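Kitchen > Small Spaces > Dish Racks FAQ

Home Shop Notes FAQ Contact

Dish racks, drying and the tiny kitchen: your questions

6 min read

I wrote one post about washing up in a kitchen with no proper counter and my inbox has been full of cutlery ever since. So I've gathered the ones that keep coming back and answered them in one spot.

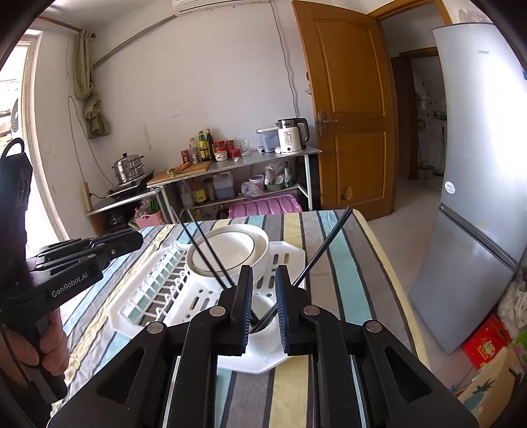
A few things about me first, so you know how far to trust any of this. I rent, I cook most nights, I don't own a dishwasher and I've got no room to put one. I've lived with three racks in that time (the Storholm, the Vunska and a folding one I won't name because it collapsed on a gravy boat) and I have strong feelings about all of them.

Do I need a rack at all? Can't I just use a tea towel?

You can! I did it for years. A folded tea towel is fine for a couple of mugs and a plate, and when you're done you hang it up and get your space back. Where it falls apart is bowls. Put a bowl upside down on a flat towel and it seals itself in, and you come back in the morning to a warm little swamp. If you eat a lot of noodles or soup or cereal, get a rack.

Plastic or metal?

I go back and forth. Metal racks look smarter in the shop, but the coated ones chip at the joins and then you get rust freckles on your favourite plates. My Vunska did that inside a year. Plastic is lighter, it's quieter when you drop a spoon into it at eleven at night, and you can scrub the whole thing in the shower. It does go yellow if it sits in full sun, and white shows every tea drip. I've settled on plastic for now and I'm happy with it.

Where do you put the rack if there's no counter beside the sink?

On the table. I know some people hate this, and I've had a couple of quite stern emails about it, but a table is a flat surface at a good height and it's doing nothing between meals. Carry the washing-up over in a basin, load the rack, let it dry, put things away before dinner. If your rack has a drip tray, use it. If it hasn't, an oven tray slid underneath does the same job and costs you nothing.

Won't the tablecloth get soaked?

A bit, if you're careless. Give everything a good shake over the sink first. I like a striped cloth for a working table, as stripes forgive a great deal (splashes, soy sauce, a wonky hem). Mine's from the Plivside range and it has been through the machine more times than my jeans. Cotton dries fast if you flip the damp end over the back of a chair. Wipe-clean vinyl is the practical choice, but I can't stand how it feels under my wrists, so there you go.

How should I stack bowls so they dry?

On a slant, always. Lean each one so the rim is off the base and air can get in underneath. Nesting them is fine once they're dry, or if you're desperate for room, but two wet bowls stacked together will stick and you'll be prying them apart with a butter knife. Same-sized bowls are the worst for it. Plates are easy, that's what the slots are for. If your bowls are shallow they may sit in the plate slots too, every second one.

Chopsticks: tips up or tips down?

My most-asked question by a mile! Tips up, handles down, in a cup with holes in the bottom. The end that goes in your mouth should be out in the air and well away from whatever puddle collects down there. The catch is that you then have to pick them up by the handle end, and everybody grabs the tips. Wash your hands before you put them away and don't lose sleep over it.

If your cup is short, long chopsticks will tip the whole thing over. Clip it to the rack, or drop a couple of heavy spoons in first as ballast.

Can I leave chopsticks lying across the rack?

For an hour or two, sure. They roll, that's the only trouble, and they always roll off the back where you can't reach. Wooden and bamboo ones want to be dried properly and not left in a puddle, or they go furry and start to smell like a shed. The hard plastic and metal kinds don't care.

How do I keep pairs together?

Buy them all the same. That's my whole system. I used to have a drawer of eight different patterns and never once laid a table with a matching set. Now they're all plain and dark and any two make a pair.

What goes on the shelf unit and what goes under it?

Things I touch every day live up top: the kettle, the sauces, the chopping board. Tall bottles go together in one bunch so I can pull out the one I want without knocking down the rest. Down below I keep the heavy stuff, so big jugs and spare oil, plus the basin I carry dishes in. Never put a full jug on a high shelf. I paid 253 dollars for my unit, second-hand and delivered, and I'd spend it again tomorrow.

Wire or solid shelves? Solid on top, for sure. Small jars wobble on wire.

Is it okay to leave veg out on the board?

While you're getting dinner ready, yes. A carrot won't mind an hour. Leafy greens will flop in a hot kitchen, but a quick dunk in cold water brings most of them back. I do wash my veg before the dishes go in the rack, as I got sick of grit landing on clean plates.

Can I run an induction cooker and a kettle off the same power strip?

Please don't do both at once. Add up the watts and check them against the rating printed on the strip. Even a small travel kettle can pull 800 or 1,000 watts, a full-sized one pulls a lot more, and a portable cooker on high is a big load all by itself. Plug the cooker straight into the wall if you possibly can. Keep the cord off the floor too, and well clear of anything that drips. If a plug feels hot, stop using it and ask an electrician. I'm a person who likes dish racks, not a sparky.

My steamer pot is enormous. Where does it dry?

Mine goes back on the cooker, switched off, lid tilted. It's never going in the rack, it'd fill the whole thing! Dry the tiers apart from each other and wipe round the rim with a cloth. If you have hard water you'll see chalky rings on the stainless steel, and a splash of vinegar sorts those out.

What about a kettle with temperature control? Worth it?

I was a snob about these and I've come round. Green tea is much nicer when it hasn't been boiled to death. Descale it every month or so. You don't have to have the digital display, but I've grown fond of mine.

How often do you clean the rack itself?

Weekly if I'm being good. Hot water, dish soap, an old toothbrush down the slots. The utensil cup is the filthy bit, so have a look in the bottom of yours (sorry). Pink slime in the corners is common in damp kitchens and it comes off with bicarb and some elbow grease. Let the rack dry out completely before you load it again, near an open window if you've got one.

Do curtains near the kitchen get greasy?

They do, and darker colours hide it so well that you won't notice until you take them down. Hook them back or bunch them to one side while you're frying. I wash mine at the end of October whether they look like they need it or not.

Which glasses survive a crowded rack?

Thick ones. I've got a few Carré tumblers that have been bashed against everything I own and they've still got all their edges. Thin-walled glass I dry by hand straight away and put somewhere safe. Clear mugs with handles are good too, you can hang them off a corner post if the rack has one.

Do you still recommend the Storholm?

If you can find it. The slots are close together, so chunky stoneware won't fit, but for ordinary plates it's great and it weighs next to nothing. Measure your biggest plate before you order. I had to eat off side plates for a week while I swapped mine over.

Got another one? Send it through the contact page and I'll add it when I next do an update. Questions about dishwashers go to my sister, she's got two.

Older: Basins, buckets and tubs
Newer: Tea towels, ranked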